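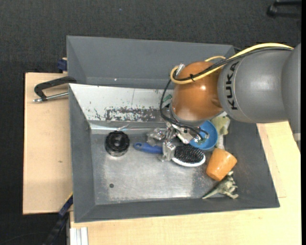 4 操作规则及其执行情况

4.1 规则的来源和适用范围

前一节介绍了抓取系统的软件结构。本节讨论的内容比较具体，即一个料箱抓取工作单元在日常使用中应当遵守哪些规则，这些规则怎样写，写成以后怎样检查。我们所说的料箱抓取，是指机械臂从一个敞口容器中逐件取出形状各异的日常物品，并把它们放到别处，或者放回同一容器。物品之间互相接触，位置事先不确定。

工业机器人的安全要求已经有国际标准和各国标准，例如 ISO 10218 系列。本文不重复这些标准的内容，也不打算代替它们。一个实验单元首先要按照适用的标准完成风险评估，然后才可以谈到本节的规则。我们的规则处理的是标准没有必要写到的细节：料箱用什么方法固定，电缆走哪条路径，桌面上允许留下哪些工具，物品如何登记，以及在什么条件下一次抓取应当算作无效。这些细节单独看都很小，但是我们在整理数据时发现，很多难以解释的结果最后都和它们有关系。

规则的第一稿由 Dale Boychuk 在 Rumbridge 的实验室写成，最初只有一页纸，贴在控制柜的门上。第二稿增加了 Sindthorpe 实验室的意见。两个地点的机械臂安装方式不同，工作台的结构也不同，所以有些条文必须改写成比较一般的形式。例如第一稿中写“料箱推到挡块为止”，而 Sindthorpe 的工作台上没有挡块。第二稿改为“料箱的位置由机械方法限定，不能只依靠自重和摩擦”。我们认为后一种写法更好，它规定了要达到的状态，同时允许每个实验室选择自己的方法。

本节中“应当”表示必须遵守，“宜”表示建议，“可以”表示允许。这个用法在第一稿中没有统一，造成了一些误会。有一位操作员把“最好拧紧”理解为可以不拧紧，从文字上看他的理解并没有错误。

4.2 料箱的固定

料箱在抓取过程中会受到侧向力。当手指沿着斜壁向下滑动，或者把物品压向箱壁时，力的方向几乎是水平的。如果料箱可以移动，哪怕移动很小，相机与料箱之间的标定关系就不再准确，以后的抓取点都会带有同样的偏差。这种偏差不容易被发现，它不会使系统停止，只会使成功率慢慢降低。

规则规定，料箱应当在开始工作以前被夹紧，夹具的数量和位置应当写入单元的说明页。图 4 给出了一个实例，料箱放在浅色木板上，左侧箱壁由一个带螺杆的黑色 C 形夹夹住。使用 C 形夹的优点是便宜，更换料箱也比较快。它的缺点是螺杆和手柄向箱外伸出，占用了机械臂可能经过的空间。因此我们要求把夹具作为碰撞体加入运动规划的模型，模型中的尺寸应当包括螺杆拧出时的长度。

对于夹具，还有下面几点要求。

夹具宜安装在机械臂进入料箱的相反一侧。机械臂如果从右边进入，夹具放在左边，二者相遇的机会就比较少。

夹具的夹紧程度由操作员用手检查。检查的方法是握住料箱的边缘，向两个互相垂直的方向推动，料箱不应有可以感觉到的移动。我们曾经考虑使用力矩扳手，后来放弃了，原因是箱壁有斜度，同样的力矩在不同的夹持位置得到的夹紧力差别很大。

夹具移动以后，应当重新进行手眼标定的验证。验证不需要做完整的标定，只要让工具尖端接触料箱上的几个参考点，并记录偏差。偏差超过单元说明页中的允许值时，再做完整标定。

垫在料箱下面的木板也属于工作单元的一部分。木板的厚度会改变箱底的高度，而箱底的高度是防止手指碰撞箱底的最后界限。Sindthorpe 曾经更换过一次木板，新的木板比旧的薄，更换的人没有把这件事写进日志。之后几天手指总是停在物品上方一点的位置，操作员以为是深度相机的问题，花了很多时间检查相机。现在规则规定，更换任何支撑物以后都应当重新测量箱底高度，包括更换看起来完全相同的支撑物。

4.3 箱底和箱壁的表面状态

视觉算法在训练时看到的箱底和工作时看到的箱底应当尽量接近。这句话写起来容易，执行起来比较困难，原因在于表面会变化。金属箱底会被手指和物品磨出痕迹，反光的样子随之改变。贴在箱壁上的板或者涂层也会被刮掉一部分。图 4 中的箱底是带有磨损和模糊反光的金属面，后面白色斜板的下部有一块不规则的灰色区域，表面已经被刮掉或者剥落。对于深度相机，这样的区域有时产生空洞，有时产生并不存在的凸起。

我们起初希望规定“表面应当保持清洁和完好”。Liam Fairclough 对此提出反对意见。他认为，如果每次出现痕迹都要更换，实验室实际上不会遵守；如果规则从第一天起就不能被遵守，其他的规则也会失去作用。经过讨论，规则改为下面的形式：表面的磨损是允许的，但是应当有记录；表面状态发生明显变化时，应当采集一组新的空箱背景；空箱背景与抓取数据应当保存在一起，使用相同的版本号。

什么叫做明显变化，我们没有找到满意的定义。目前的做法是每完成 600 次抓取尝试，采集一次空箱背景，并且与前一次背景相减。差别图由人来看。Floscombe 工具（见 3.4 节）可以自动给出一个数值，但是这个数值对照明非常敏感，上午和下午的结果就可能不同，所以我们只把它作为参考，不作为判断的依据。

箱内的小碎片是另一个问题。透明薄膜、包装碎屑、标签的一角，都会留在箱底和斜壁之间的接缝里。它们对机械臂没有危险，可是分割算法有时把它们当作物品，并且反复尝试抓取。规则规定，每一批次开始以前应当清理接缝。批次进行当中出现的碎片不应当取出，应当在记录中标明。中途取出碎片意味着有人把手伸进工作区，这要求停机并重新确认，同时也改变了箱内其他物品的位置。

4.4 电缆和末端连接件

在我们整理的故障记录中，电缆是最常被提到的词。腕部的电缆要跟随多个关节运动，既需要足够的余量，又不能有过大的弧圈。余量不够时，连接件受到拉力；弧圈过大时，电缆会挂在箱壁的上沿，或者进入相机的视野。

规则对电缆有以下规定。

第一，电缆的路径应当在机械臂运动到工作范围的各个极限位置时检查，不能只在初始位置检查。检查时使用低速手动模式，由一个人操作，另一个人观察。观察的人应当站在防护区以外，如果从那里看不清楚，可以使用相机。

第二，不同的电缆宜捆扎在一起，使它们作为一个整体运动。图 4 的单元中，一根粗的黄色电缆经过橙褐色的腕关节并在其左侧形成一个圈，黑色电缆与它并行，用黑色扎带固定。捆扎点之间的距离没有统一规定，原则是任何一段电缆被手指向外拉时，不应当形成可以套住箱壁或夹具的环。扎带的尾端应当剪平。

第三，从连接件到手爪的细电缆往往最难处理。它们需要绕过腕部，而腕部的转角很大。我们要求在运动规划中限制末端关节的转角，限制值由实际检查得到，并且写入配置文件，不允许在程序中临时修改。有两次，为了完成一个看起来很合理的抓取姿态，有人取消了这个限制。两次都没有造成损坏，但是其中一次需要更换连接件的外壳。

第四，更换手爪或手指之后，上述检查应当重新进行。仅更换手指的橡胶垫时可以不重新检查。

有审稿意见问到，这些内容是否应当属于维护手册。我们的看法是，电缆的状态会直接影响数据。当电缆弧圈进入相机视野时，深度图中出现一条细长的遮挡，抓取点的候选就会偏离这个区域。在 Rumbridge 的一部分数据中，位于料箱后方的物品很少被选中，我们最初认为这是算法对距离的偏好，后来调整电缆的走向，选择的分布就变得比较均匀。

4.5 工作台面上的物品

料箱以外的台面和地面也应当有规定。实验室里常见的情况是，调试时使用的工具、型材和备用零件放在料箱旁边，调试结束后没有收走。它们多数不在机械臂的运动路径上，所以平时没有问题。问题发生在异常情况下，例如机械臂执行避让动作，或者物品从手爪中掉落，掉落后撞到工具，再弹到别的地方。

我们把工作单元的周围分为两个区域。内区是机械臂在任何允许的运动中可以到达的范围，外区是内区以外直到防护边界的范围。内区中除了料箱、支撑物、夹具和放置容器，不应当有其他东西。外区中可以暂时放置工具，条件是工具已经列入当天的清单，并且在当天结束时取走。

内区的边界宜在台面上画出来。用胶带比较方便，但是胶带的边会翘起，需要定期更换。深色地面上用浅色胶带，浅色木板上用深色胶带，这一点在第一稿中也没有写，结果有一个地方使用了与木板颜色相近的胶带，在相机图像中几乎看不出来。

对于外区，两个实验室的意见到现在没有完全一致。Sindthorpe 的同事认为外区也应当完全清空，理由是清单制度增加了文书工作，人们会忘记填写。Rumbridge 的空间比较小，完全清空在实际上做不到。本文采用比较宽的规定，各实验室可以自行加严。

4.6 物品集合的登记

抓取实验使用的物品应当是已经登记的物品。登记的内容包括名称、材料的大类、质量、最大尺寸、是否可变形，以及可以接受的抓取部位。最后一项需要说明。以发刷为例，从手柄抓取、从手柄与刷头之间的颈部抓取、从刷头抓取，在机械上都可能成功，但是从刷毛一面夹持时，手指垫会被刷毛损坏，而且夹持力的测量不可靠。所以登记表中把发刷的手柄和颈部列为可以接受的部位，刷毛列为不宜接受的部位。

碗和杯子一类的容器有另外的困难。碗口朝上时，手指可以夹住碗沿；碗口朝下时，光滑的外表面往往没有合适的夹持位置。杯子侧放时会滚动。料箱的斜壁使这种情况更加复杂，滚动的杯子会停在斜壁的下方，与其他物品靠在一起。规则不要求排除这些物品，恰恰是这些物品使实验有意义，但是它要求在登记表中把姿态的影响写清楚，以便不同实验室的结果可以比较。

形状复杂的玩具，比如带有尾巴和四肢的恐龙，宜作为每个物品集合的固定成员。它们有许多细长的突出部分，可以检查算法是否会选择看起来能够夹住、实际上力量不足的位置。柔软的物品同样宜包含在内，数量由实验目的决定。

物品损坏以后应当立即退出集合，不可以用相似的物品直接代替。代替的物品应当作为新物品登记，使用新的编号。这一条看起来过于严格，我们保留它是由于一次具体的经历：一只杯子破裂以后，换上了同一商店买来的同一型号的杯子，新杯子的壁比较软，抓取时变形较大，而所有的记录都显示它是原来的那一只。我们在八月整理数据时用了很长时间才把两只杯子的记录分开。

放入料箱的顺序和方法也应当有规定。我们使用的方法是把全部物品放入一个中间容器，然后从固定高度倒入料箱。不允许用手调整物品的位置。如果有物品落在箱外，应当把全部物品取出重新倒入，不可以只把这一件放进去。

4.7 一次抓取尝试的定义

不同的论文对“一次尝试”有不同的理解，这使得成功率很难互相比较。在我们的规则中，一次尝试从系统发出接近运动的指令开始，到手爪在料箱上沿以上的规定高度停止为止。在这段时间里手爪曾经闭合，无论是否夹到物品，都算作一次尝试。手爪没有闭合就返回的，算作放弃，单独统计。

结果分为成功、失败和无效三类。成功是指在终点位置手爪中有且只有一件物品，并且在规定时间内没有掉落。夹到两件物品算作失败，即使其中一件是目标。这一点曾经引起争论，有人认为对于清空料箱的任务，夹到两件应当是更好的结果。我们没有采用这个意见，但是要求把这种失败单独标注，使需要另外一种定义的读者可以重新计算。

无效的尝试限于下列情况：操作员按下停止按钮；通信中断；料箱或夹具在尝试中移动；相机没有返回图像。无效的判断应当在看到结果以前作出，或者由不知道结果的人作出。如果允许操作员在看到失败以后再寻找无效的理由，成功率会偏高，而且没有办法事后纠正。

保护性停止的处理比较困难。机械臂因为检测到过大的力而停止，有时是算法选择的位置不合适，有时是电缆受到拉动。前者应当算作失败，后者与算法无关。我们规定，保护性停止一律先算作失败，然后检查电缆和连接件，只有在发现明确的机械原因时才可以改为无效，改动时应当写明原因和改动人的姓名。

4.8 记录

每一次尝试的记录至少包括：尝试编号，物品集合的版本，空箱背景的版本，标定的版本，抓取前的彩色图像和深度图像，计划的手爪姿态，实际到达的手爪姿态，手指的最终开度，以及结果的类别。版本号由 Morris 记录程序自动写入，操作员不能手工修改。结果的类别由操作员填写，然后由另一个人抽查。

操作员还应当填写自由文字的备注。我们开始时提供了一个下拉菜单，里面有常见的情况，希望这样可以使备注统一。实际效果不好，操作员总是选择菜单中的第一项。改为自由文字以后，备注变得不整齐，有的很短，有的使用只有本人明白的缩写，但是包含的信息明显增多。4.3 节提到的碎片问题和 4.4 节提到的遮挡问题，都是首先在自由备注中出现的。

备注宜用操作员最熟悉的语言写。翻译可以以后再做。

固定相机的图像应当与手爪的运动记录使用同一时间基准。这个要求在技术上不难，但是在两个地点都曾经没有满足。判断的简单方法是让手爪在相机前面做一次快速的开合，比较图像中的时间和控制器中的时间。我们建议在每天开始时做一次。

4.9 执行情况

为了了解规则在实际中是否被遵守，我们检查了 Rumbridge 和 Sindthorpe 的全部 2,264 次抓取尝试的记录。检查只涉及规则的执行，不涉及算法的成绩，后者见第 5 节。

其中有 1,515 次尝试的记录是完整的，也就是 4.8 节列出的各项全部存在，并且版本号互相一致。其余 749 次至少缺少一项或者有一处不一致。最常见的问题是空箱背景的版本没有更新，其次是标定验证的结果没有保存。真正缺少图像的情况很少。

我们需要指出，记录完整并不表示操作一定符合规则。例如料箱是否用手检查过，记录中只有操作员的签名，没有别的证据。我们曾经想用固定相机的图像来判断夹具是否处于夹紧状态，但是从图像只能看到夹具在它的位置上，看不到夹紧力的大小。同样，图 4 这样的图像可以说明某一时刻电缆的走向和物品的分布，对于此前做过哪些检查，它不能提供信息。

两个地点的差别主要在台面管理方面。Rumbridge 的工具清单经常在一天结束后补写，Boychuk 在内部报告中承认，补写的清单价值有限。Sindthorpe 采用完全清空的办法，没有清单，因此也没有清单方面的缺失，但是那里有两次记录提到在内区发现遗留的扳手。

操作员对规则的意见是通过谈话收集的，没有使用问卷。多数人认为固定和标定的规则是合理的，认为物品登记的规则过于繁琐。有一位操作员提出，规则应当按照一天的工作顺序排列，而不应当按照主题排列。我们接受了这个建议，附录 B 就是按照工作顺序重新排列的版本，内容与本节相同。在实验室中张贴的是附录 B。

4.10 尚未解决的问题

有几个问题我们目前没有给出规定。

手指的磨损应当怎样度量，现在没有一致的方法。半透明材料的手指在深度图像中本身就不容易测量，用卡尺测量又需要拆下来，拆装之后位置可能改变。

照明的规定只有一句话，即“应当避免阳光直接照射料箱”。对于金属箱底，这显然是不够的。Fairclough 正在测量不同灯具位置对箱底反光的影响，结果还没有达到可以写成条文的程度。

规则本身的修改程序也不完善。现在任何一方可以提出修改，双方同意后生效，旧版本保存在同一个目录中。当参加的实验室增加时，这个办法可能不够用。已经有第三个实验室询问能否采用这些规则，他们的料箱是塑料的，安装在输送带旁边，4.2 节和 4.3 节的条文大概需要重新编写，4.7 节关于尝试的定义则可以直接使用。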